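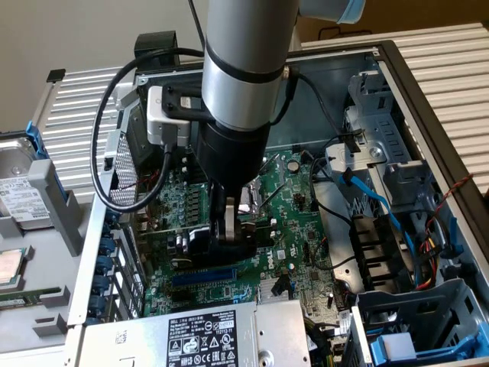 Danjuma Babalola has been at it since January, most evenings, in the back half of a shared workshop on the Katiyar estate. Project's called Sirutine. The idea: an arm that strips old desktop PCs for parts, so he doesn't have to. "I did 48 of them by hand one winter, for a charity. My thumbs went." The case on the bench is a Dell, on its side, with the drive already out on the tray in its blue carrier and the processor sitting on a stick of memory next to it. The arm's working down by the board. A small camera is strapped to the wrist in a black bracket, cable looping off over the side of the case.

That cable is a sore point. "It catches. Everything catches. You write all this code and then a bit of wire ruins your Tuesday." He wants to run it up inside the arm, but that means taking the wrist apart again, and last time took him nine hours and a borrowed torque driver.

Cost so far? He winces. Over 2000 pounds, most of it the arm, second hand from a firm called Burnon that was clearing out a lab. The fingers he makes himself. Version 42 now, he numbers every one, even the ones that snap straight off the printer.

Cledwyn Gwilliam has the bench opposite, builds clocks, and got roped in for the metalwork. "He asked me for one steel finger. One. I've a drawer full now." Cledwyn thinks plastic was never going to grip memory properly. Danjuma agrees, now, though he argued for weeks aparently.

What about screws? "Don't." Then he does talk about them, for ten minutes. Dell cases are kind, lots of blue clips. Other makes he's had 119 failed goes at one screw, logged, all in a spreadsheet he offers to show me. I said maybe after tea.

He'd like it doing a whole machine unattended by May. Cledwyn, not looking up: "Which May?" Danjuma laughs, goes back to teh keyboard. There's a spare case under the bench and he wants to try that one before the workshop locks up at ten.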